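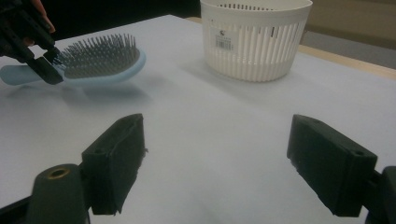

Salle de bains : le grand tri d'octobre

La résidence Derese renouvelle sa collecte de petits objets du quotidien, et les placards vont souffrir. En septembre, les habitants ont rapporté 208 kilos de choses dont ils juraient ne pas pouvoir se passer, dont une quantité troublante de bigoudis.

Le bac reste dans le hall jusqu'à la fin du mois. On y met les brosses, peignes, boîtes et paniers en état correct. « Correct » s'entend au sens large, mais une brosse se dépose sans les cheveux. Les flacons entamés repartent avec leur propriétaire, même ceux qui ont coûté cher.

L'atelier Cerkura passe vider le bac 2 fois par semaine. Pour les sèche-linge et autres monuments, voir la déchetterie de Grostura, qui ferme à midi pile.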